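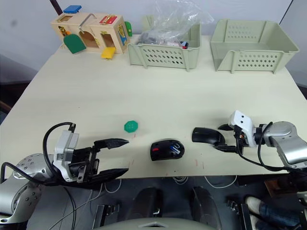
4.2 Sorting of small mixed items

Sorting tasks differ from the stacking and folding tasks of Section 4.1 in that the correct end state is not given by the shape of the objects. A computer mouse can be placed with office supplies, with spare parts, or with items to be discarded, and each placement is defensible under some household rule. We therefore fixed the rule before each session and recorded only whether the final arrangement followed it. Figure 3 shows a typical layout for the mixed-item condition: two black computer mice and a small green octagonal disc on a cream-colored tabletop, with two pale green perforated baskets and a wooden latch-board house along the back edge. The basket in the center holds a clear plastic bag with assorted dark objects in it, and the larger basket to its right is empty. Layouts of this kind were preferred over single-category layouts, which were solved too uniformly to separate one rule from another.

Figure 3. Tabletop layout, mixed-item condition. One mouse is held above or on the surface at the right; the second lies between the grippers.

The rule set was adapted from the Storard home inventory protocol. Under the category rule, items go to the basket already holding items of the same class, and the empty basket receives whatever has no match. Under the size rule, class is ignored and the larger basket takes any item longer than a fixed reference length. The two rules agree on most of the item pool and disagree on 78 layouts, which form the contested subset analyzed below.

Three properties of the containers affected the outcome more than we had expected. The first is the presence of a liner. A bag that stands above the rim narrows the opening and hides part of the contents, so an item released near the rim may come to rest between the bag and the wall. Such placements were scored as correct if the item lay inside the basket, regardless of its position relative to the bag. The second is the perforated wall. Ventilation holes let a viewer at table height judge how full a basket is, but they also catch thin cords and tags, and a basket can be dragged along with the item being removed from it. The third is color. Where two baskets share a color, as in Figure 3, position and size are the only cues that distinguish them, and written instructions that named a basket by color had to be revised.

Fixed furniture of the layout, such as the latch-board house, was not part of the item pool. Its doors could be left open or closed at the start of a layout and were not reset between rules. Annotators disagreed on whether a loose piece resting on top of such an object should be treated as part of it. Following the convention proposed by Negin Shojaei during the pilot, loose pieces were treated as belonging to the object they rested on, and discs lying flat on the table were treated as separate items. The same convention was applied to the Ferkura and Broteletti item pools without modification.

Within the contested subset, annotators followed the category rule more consistently than the size rule. Most departures from the size rule involved paired items: when two objects of the same kind were present, annotators tended to place both in one basket even where their lengths called for separate ones. We return to this pairing effect in Section 5, where the items are presented singly.

Share
2 shares
3 comments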